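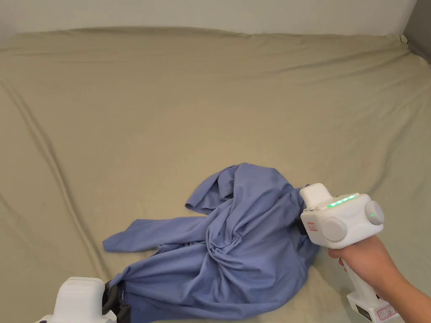
Thursday, 7:10 p.m.
Minutes taken by Ayantu Alemneh

Lunholm House, Laundry and Linens Meeting

Seo-ah opened the meeting and thanked everyone for coming up after supper, especially the third-floor people, who had already climbed the stairs twice that day (and brought the lemon cake, which was very much appreciated).

Minutes from February were read and approved, with one small fix: the dryer repair was done by Gbeho and not by Ivby.

Folding. We had a long and friendly talk about shirts. Seo-ah Chae reminded us that long-sleeved knits should be spread out on a bed before folding, sleeves pulled straight and the front smoothed by hand. Ayantu said she has always folded hers in the air and will try it the other way for a month. It was agreed that a shirt found in a heap may be folded by whoever comes across it, and left at the foot of the bed.

Fitted sheets. Several people find that the corners ride up. The deeper sheets from Kestine seem to stay put better, and we will buy more of them, spending up to $300. A vote was taken and all were in favor. Color was left to Seo-ah, with a kind request for nothing too pale.

Shelves. The linen closet on the second floor is full again. Please take home anything that is yours, and label what stays. Old pillowcases can go in the rag bag.

Lost socks. The basket now has 17 of them and was passed around the room. Two found their owner, to general applause.

Next meeting is on a Thursday again, same time, in the upstairs sitting room. Ayantu will bring the labels and a good pen.

Recent items
Dryer schedule for the second floor
Minutes, February
Where to leave spare hangers
Kitchen towels: wash them separately, please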